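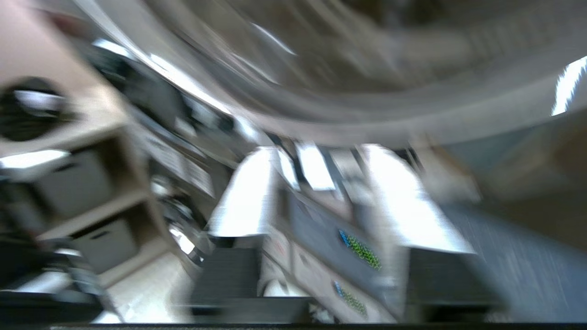
Flunia, part one.

The part was a dead man. The agent called on Friday to say so. In the third week of the show the father would be found in the river at Kirkatance, and before that he would have nine lines.

"Nine is good," the agent said. "The last one had four."

The actor wrote the number on the back of the gas bill. He had been on television for twenty-six years. For 193 episodes he had played the doctor in Grasau, a daily serial that went out at seven in the evening, and in those years he could not buy bread without somebody showing him a rash. Then the doctor went abroad for a conference and the writers forgot to bring him back.

He asked what Flunia paid.

"900 a day. Four days."

"And the river?"

"The river is a tank. You get 90 extra for the tank."

He said yes. He washed the two shirts he liked and took the early bus to the studio.
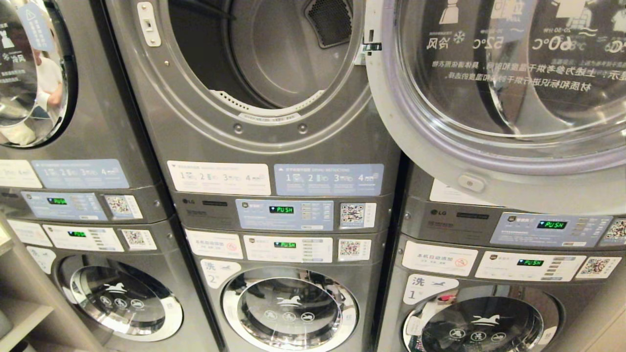

The girl at the gate looked for him on her list. She found him under Father, Dead. She gave him a badge with that printed on it and told him where the coffee was.

His daughter in the show was played by a young woman with 4,000 people waiting outside the fence for her. She was polite. She had her lines on a card and read them over with her lips moving. In their one scene together she had to tell him she was leaving home, and he had to go on peeling a potato.

They did it six times. On the fifth she lost her place, and he said her line for her in his own voice, quietly, and went on peeling. She picked it up from there. The director kept that one.

Afterward she sat down next to him on the steps.

"My grandmother says you're the doctor," she said.

"I was."

"She wants to know if you ever married the nurse."

He thought about it. There had been a wedding planned, and a cake ordered for the set. He remembered being fitted for the jacket.

"Tell her yes," he said. "In the spring."

At four they called him for the tank.

Recent stories
The Kashyap Brothers
Understudy
A House in Grasau
Last Bus to Kirkatance
October Reruns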